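We use cookies to remember your reading preferences. Accept | Manage settings

Minutes of the Open Hand

A short story

The Branar Institute required that every demonstration be entered in the register before the next was begun. An entry consisted of the operator's number, the task, the outcome and a remark. The remark could be left blank, and by August most operators left it so.

Operator 7 did not. She had come to the Institute from the land registry at Warkance, where a blank column was held to be a fault in the clerk, and she saw no reason to alter her practice. Her duty was to take the hand-held gripper, approach the block on the white table, close the fingers upon it, lift it, and set it down at a place of her choosing. The learning system, which the Institute called Seol, would study the recordings overnight. The quota was 60 demonstrations a day.

Her remarks were at first of a technical nature. "Approach from left." "Block turned slightly on contact." In the second week they grew longer. "Paused before closing. The pause was mine and should not be learned." The following morning a notice was placed on the door of the recording room, reminding operators that all motion was of value and that no part of a demonstration was to be disowned.

She read the notice twice and returned to her table.

It was the practice of the Institute to test Seol on Fridays. An arm fitted with the same kind of fingers was placed before the same kind of block, and the operators were permitted to watch from behind the rail. On the first such occasion the arm struck the block and pushed it to the floor. On the second it closed upon the air. On the third it came forward smoothly, opened its fingers to their full width, and stopped.

The supervisor recorded a fault. Operator 7, behind the rail, counted silently to four. At four the fingers closed, and the block was lifted.

She was called to the upper office that afternoon. It was put to her that 85 of her recordings contained a delay before the grasp, and that the delay served no purpose. She was asked to account for it. She replied that she had been making sure.

"Of what?" she was asked.

She considered the question with care, as she would have done at Warkance, and said that she would need to consult the register.
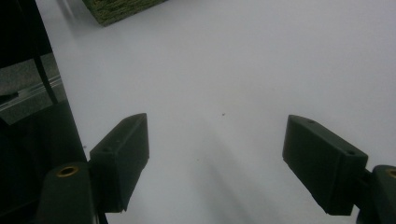 The register did not help her. She turned back over 10 pages and found her own hand growing smaller as the remarks grew longer, and nowhere among them a reason. She had waited because the block was some way off and there was time. She had waited because her mother, setting down a full cup, had always waited in that manner. Neither statement seemed suitable for the upper office.

A decision was issued on Monday. The recordings were to be withdrawn and the operator instructed to proceed without delay. She signed the instruction, took up the gripper and met her quota by three o'clock.

On Friday the arm came forward, closed at once, and lifted the block cleanly. The supervisor recorded a success. Operator 7 remained behind the rail after the others had gone down to the canteen, and observed the arm carry the block across the table and lower it. A finger's breadth above the surface, it stopped.

She counted to four. Then she went to find her pen.

Comments (3)

mudlark_reader: The cup did it for me. I had to stop for a minute and think about my grandfather's hands.

T. from the coast: Was the withdrawal ever carried out, or did someone upstairs forget? I have read it both ways and prefer the second.

paperweight: I worked in a records office for years and the part about blank columns is correct.

More recent fiction

The Ferry Clerk's Objection
A Survey of Lower Mudow
Three Letters Concerning the Weir
The Night Porter's Inventory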